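4.2 What the warehouse crews told us about color

I'll admit I went into this part of the study expecting labels to win. We had 1,771 usable answers from the Mukmont survey, and I was sure people would say they find things by reading the tag. Most of them said they go by color first and only read when two items look alike. That changed how I wrote the second round of questions, which went out in June 2020 to a smaller group of 468 people at the Brunico site.

The Brunico crew sorts small parts into open bins, and they gave us the best comments by far. Several wrote that dark shades are the real trouble - a deep green and a black are easy to mix up at the end of a shift, while a reddish brown next to either one is fine. Figure 3 has that sort of pairing in it.
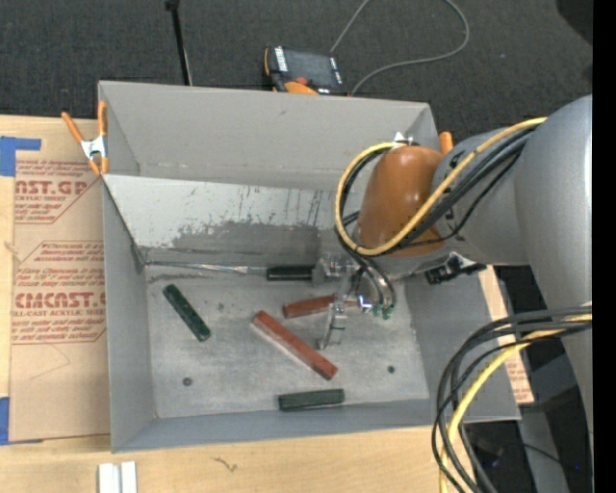 Figure 3. Dark green and reddish-brown blocks in a gray bin.

I then asked 12 of the Brunico people to rank bin colors, and gray came out ahead of white, blue and yellow. They liked it because it doesn't glare (my guess was that they were just used to it, and I still can't rule that out). The Nechyporuk scale we borrowed for the ranking has only five steps, so small differences get lost. I'd use a longer one next time. Lighting is a separate headache, and I get to it in Section 4.3.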